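Notebook > Rates and FX > Desk entries

2020-03-19
Jerome Lagman

Calendar model, working notes on the announcement-window rerun

Picked up from where Radka left the branch. The question is still the narrow one: how much of the move in the short end after a scheduled rate decision is there in the first few minutes, and how much arrives with the press conference. We had an answer we liked for the old sample. The last few weeks have put two large unscheduled decisions into the data and the answer now depends on how they are treated, so most of the day went on that.

Data

Reloaded the tick file from Stollero overnight. 81 scheduled announcements survive the cleaning, same as Radka's count, so the loader is doing the same thing on my machine as on hers. The unscheduled ones sit in their own table and are not in the 81. I had to fix one join where the unscheduled table was being matched on date only, which pulled in a speech from the same afternoon. Commit is on the branch, one line changed.

Timestamps: Stollero gives exchange time and we store UTC. The US clocks have already gone forward and the European ones have not, so anything converted by adding a fixed offset is an hour out for this part of March. Found two places in the old script that do this. Both were in the plotting code and not in the estimation, so the numbers in the January draft stand. Replaced both with the proper conversion. If anyone has a private copy of the plotting script, throw it away and pull again.

Spread filter: left as it was. It drops a quote when the bid-offer is wider than a fixed multiple of the day's median. On a normal announcement day it removes almost nothing. On the recent days it removes so much that the remaining path looks smoother than it was. I don't want to change the filter and the sample in the same run, so I have only logged how many quotes go and will come back to it.

Windows

Kept the two windows from before. The narrow one opens ten minutes ahead of the statement and closes twenty minutes after. The wide one runs on until the end of the press conference plus a quarter of an hour. Where there was no press conference the wide window just uses the median length, which Sorin has never liked. His point is that it mixes two kinds of day. I ran it split as well this time.

Results, scheduled only

Narrow window: slope on the surprise measure is close to the January figure, slightly lower, well inside the error band. Nothing to report there.

Wide window: bigger, and this is where the conference days do the work. With the split Sorin asked for, the days without a conference show no further move to speak of after the first twenty minutes. The conference days do, and in both directions. A good number of them hand back part of the first move. I had expected that to be a few outliers and went through the list by hand. It is more general than that.

13 of the conference days reverse completely by the end of the wide window. I have put the dates in the shared sheet, tab "reversals". Slavica looked through them and thinks most have one thing in common, a projection table that said something different from the statement. She is going to code that as a yes/no column from the documents without looking at the price data, and then we compare.

Results, with the unscheduled moves in

Not usable as they stand. Adding the two March decisions changes the wide-window slope by more than everything else we have tried put together. Both have enormous surprises and both happened when futures were limit-down or near it for part of the window, so the price we record is partly just where trading stopped. One of them was on a day when the cash market was closed and the first good quote is hours later.

Options I can see:

Leave them out and say so. Cleanest. The paper is about scheduled communication anyway.

Leave them in with a dummy. Then the dummy soaks up everything and we have left them out with extra steps.

Treat them as a separate case with their own section. More writing, and with two observations we would be telling stories.

I am for the first. Radka agrees by message. Jasmina wants at least a footnote with the numbers so that a referee doesn't have to ask, and I think she is right about that. Draft of the footnote is in the text file, please shorten it.

Surprise measure

Still using the front-month future scaled for days left in the month. The scaling blows up near month end, known problem, and we switch to the next contract for the last seven days. I checked whether the result moves if the switch is made earlier. Ran it for every cut-off up to 14 days. The slope wanders a little and comes back. Plot is saved as switch_check, not worth putting in the paper.

There is a separate matter with rates going back to the floor. Once the target range is at the bottom the front future has almost nowhere to go and the surprise measure is going to be near zero at every meeting whatever is said. We had the same thing in the earlier part of the sample and handled it with the one-year-ahead contract. Have turned that back on as a second measure from this month forward. It should be in the code before the July meeting at the latest, and preferably tested well before that on the old floor years.

Bootstrap

Block bootstrap with 700 draws. Seed is in the config file now and no longer in the script, so two people running it get the same bands. Took most of the lunch hour on the Ollumbridge machine. The bands on the narrow window are fine. On the wide window they are lopsided, longer on the upper side, and this was hidden in January because we printed a symmetric standard error. Change the table to show the 5th and 95th percentiles.

Kadrić comparison

Jasmina got the Kadrić desk's event file and ran our windows on it. Their times are rounded to the minute and ours are not, and for statement releases a minute matters. When I round ours the same way the two line up nearly everywhere. Three days differ and in each of them their file has the release time as announced and ours has the time the headline crossed. I would keep ours. Someone should write to them about it politely, they may want to know.

Housekeeping

From this week everything that used to be said across the desk has to be written down, so please use this notebook and not private mail for anything that touches the numbers. List as it stands tonight:

1. Run logs go in the Flirkis folder by date, with the config file next to them. A log without its config can't be repeated.

2. Terminal logins: one session at a time per person. Sorin was thrown out twice yesterday when the second screen at Ollumbridge was left signed in.

3. Printed copies of the January draft with handwritten comments: scan your own pages and put them in the folder. Mine are done. Slavica's are done apart from the appendix.

4. Meeting room table and everything on it to be left clear at the end of the day, water pitcher emptied, cables put back.
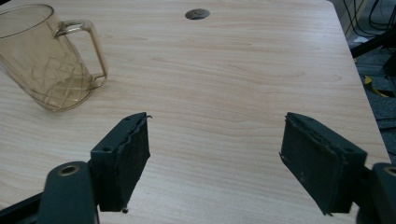
5. Daily call stays at the old meeting time. If there is nothing to say, say that and hang up.

6. Backups. The overnight job copies the tick store but not the working directories. Commit before you log off. I lost the first version of the split regression this way and had to redo it.

Liquidity note, for later

While I had the recent days open I looked at depth at the best quote, front two contracts only. It thins out well before each announcement, as it always does, but it normally fills up again within a few minutes of the statement. On the March days it does not come back inside the wide window at all. This bears on the spread filter above. If the quotes we throw away are the ones that carry the information, then the filter is doing harm on exactly the days people will ask about. For the scheduled sample it makes no difference that I can find, and I tried it with the filter off altogether. Slope the same to two decimals, bands a touch wider.

Sorin suggested using trades in place of quotes for the stressed days. Possible, but the trade file has gaps and I would have to ask Stollero for a refill. Have sent the request. No reply yet.

Open items

Slavica: projection column, blind to prices.

Radka: rewrite section 3 so the conference/no-conference split comes first and the pooled result second. Take out the sentence about symmetric responses, we can't support it any more.

Jasmina: cut the footnote, write to Kadrić about release times.

Sorin: check my clock conversion against three autumn dates, when the gap between the US and European changes runs the other way.

Me: percentile bands in table 2, second surprise measure, tests on the floor years. Also rename the columns in the output file, two of them are both called "wide" and I picked the wrong one once today already.

Branch is pushed. Last good run is the one ending in _b, ignore _a, it has the date join still in it.

Questions on this entry: Jerome Lagman, rates notebook, Ollumbridge desk | © 2020 Ollumbridge | Back to top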